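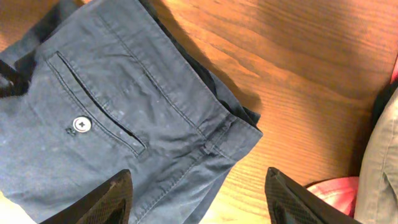

Annapurna Kamath wrote to ask whether her club should start on towels or go straight to clothes, as the competition in May sets trousers and they only meet once a week. Start on towels, two weeks at most, then go to trousers and stay there. A towel forgives nearly everything and the club will learn bad habits from it.

The tips below come from our own folding project at Mosden, where the students have been at it since the autumn. Most of them would do just as well for folding by hand.

Getting the clothes ready

Wash everything once before the first session and leave out the fabric softener. Softened cotton slides about and the layers part when the gripper lifts.

Empty the pockets and do up the buttons, back pocket included. An open pocket is a slot that a fingertip will find sooner or later. Ours found one on the second evening and took the whole pile with it.

Go over dark cotton with a lint roller. Navy and black show every speck, and Miah, our vision program, used to take a patch of fluff for the edge of a fold. A damp rubber glove works if you have run out of roller sheets.

Trousers

Fold one leg over the other, then bring the hems up towards the waistband. Smooth from the seat downwards with the flat of the hand. The robot starts with a pair folded by a person and has to move it without spoiling it. Only when it can do that do we let it make the last fold itself.

Pick up at the waistband or along a thick seam. Twill holds its shape there. In the middle of a leg you get the top layer and leave the rest behind.

Belt loops catch. If the gripper comes in straight over one, turn the trousers a little and try again.

Lay some pairs at a slant. We lined everything up neatly for the first month, scored 82 lifts out of 157 on our test sheet, and then lost most of them again when somebody put the trousers down crooked.

The table

A varnished wooden table is fine but it shines. Move the lamp until the glare is off the part where you work, or pull a curtain. Wipe the top with a barely damp cloth and dry it - polish makes the cloth skid.

Keep the next garments to one side, well clear of the arm. Khaki next to navy is easy to tell apart. Black next to navy is not.

Fingertips

Textured tips hold cotton better than smooth ones. Clean them with a dry toothbrush after each session. Team Zera wrapped theirs in tape, and it left glue on a school shirt that took white spirit and two washes to shift.

Set the opening wider than you think, go down until the lower finger side just touches the table, then close slowly. The Jatex team close fast and have the creases to show for it.

Iron the practice clothes every third week or so, on the cotton setting, inside out for the dark ones.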